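Every bread account I follow in Wemville has decided you can't make decent flatbread without a 24-hour rest. I make flatbread most nights and I have my doubts. Thread.

The claim: flour, water, salt, a spoon of yogurt, into the fridge overnight, and you get "complex flavor." Fine. I like complex flavor. I also had my doubts about the charcoal bun thing and I was right about that.

So I made one batch of dough, cut it into 4 pieces, and rested them for different times. Twenty minutes, two hours, seven hours, overnight. Same bag of flour, same pan, same person rolling them out badly.

The twenty-minute one fought me. It shrank back every time I lifted the pin and came out thick in the middle. I'll give the resters that. You do need some rest or you're wrestling a rubber band.

Two hours rolled out thin with no trouble. Puffed in three places, brown spots, soft enough to fold around beans. My kid ate it before I could write anything down.

Seven hours: see two hours. I tried hard to find a difference. Maybe a bit stretchier.

Overnight was sticky, needed more flour on the board, and that extra flour scorched in the pan. It did taste slightly sour. Whether you want sour flatbread under a lamb stew is your business. I didn't much. 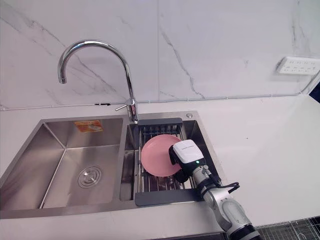 Rosario Parisi replied that I'm missing the point, the overnight rest is for people who bake in the morning and want the dough ready when they get up, and flavor has very little to do with it.

OK, that I can accept. Convenience is a real reason. But then say so! The recipe going around says, word for word, "do not skip this or your bread will be flavorless." Mine had flavor. It had salt in it.

Which brings me to salt. Half of these recipes call for a pinch to three cups of flour. A pinch! Then they tell you the flavor comes from time. Put in a teaspoon and a half and see how much time you still need.

While I'm here, the yogurt. "Full fat only, strained, room temperature." I used the end of a tub of low-fat straight out of the fridge. The dough was cold for a while and then it wasn't.

And the pan. Somebody in the Workdale food group insists on cast iron heated for fifteen minutes. I get mine hot enough that a drop of water skitters, which takes maybe four on my stove, and the first bread is always a little pale anyway. Cook eats the pale one. That's been the rule in my house since before the internet had opinions on it.

What did matter, more than I expected: covering the cooked ones. I left two out on the rack and stacked the others in a towel. The rack ones were crackers by the time we sat down. The towel ones were still soft after dinner.

Several people asked for amounts. 3 cups all-purpose flour, 1 1/2 tsp salt, 1/2 cup yogurt, 3/4 cup warm water and then a splash more if it's crumbly. Knead until smooth, cover, two hours. Eight balls, roll thin, dry hot pan, flip when it bubbles.

No sugar, no baking powder. Yes, I've seen the version with baking powder. It tastes like a biscuit that got stepped on.

I'm willing to be wrong on whole wheat. It soaks up water slower and I can believe a long rest helps there. Haven't tested it. Neither, as far as I can tell, have most of the people telling me about it.

Going to try half whole wheat next, two hours against overnight, with my husband tasting and not told which is which. He thinks they'll all be fine with butter.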